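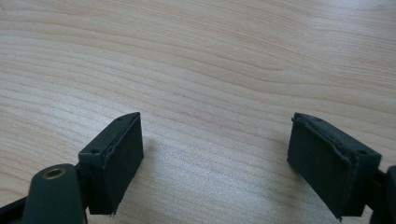
**How long should a new desk stand before you put anything heavy on it?**
One night is plenty if it came with a factory finish. The Clulness leaflet asks for much longer, and we have never found a good reason for it.

## 4. Placing the desk and running the cables

The maker's sheet calls this a "two-minute job." Set aside an evening.

1. Pick the spot before you tighten the leg bolts. The sheet has these two steps the other way around.
2. Measure from the desk edge to the nearest outlet along the route the cable will take, including the drop to the floor. The cord in the Serlow kit is 78 inches long. It sounds generous until you take it down a leg and along a baseboard.
3. Level the desk with the screw feet. Check it again after a week on carpet.
4. Feed the power cord down through the grommet hole first, then the thinner cables. Large plugs may not fit. If one doesn't, send the other end of the cable through instead.
5. Fix the power strip under the top with the screws supplied. Do not use the sticky pads, whatever the packet promises.

> **Caution:** Unplug the strip before you work under the desk. The switch light going out does not prove the strip is dead.

> **Note:** The load limit is printed as 166 lb in the booklet. It doesn't say whether that means spread out or in one place, so assume spread out and keep heavy gear over the legs.

### 4.1 What to keep on top

Catalogs will sell you a tray for everything. Start with one organizer and live with it for a month.
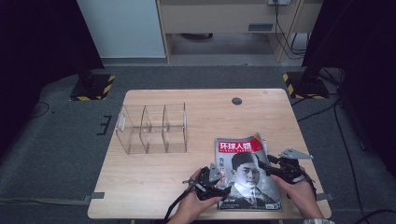
*Fig. 2. Clear desk organizer and magazine on a light wooden table with a cable grommet.*

1. Leave the grommet open until all the cables are in.
2. Keep paper away from the hole.
3. Wipe the top with a damp cloth, then a dry one. The Smadi "wood reviver" did nothing on our test board that water hadn't done already.

### 4.2 Parts you can probably skip

- Dunari cable sleeve, part 23. A couple of fabric ties do the same work and come off more easily.
- Clip-on cup holder. Ours slipped.
- Extended warranty. Read what it excludes before paying; scratches, stains and "normal movement of wood" were all on the list in our copy.

If the desk still rocks after step 3, go back to the leg bolts in Section 2.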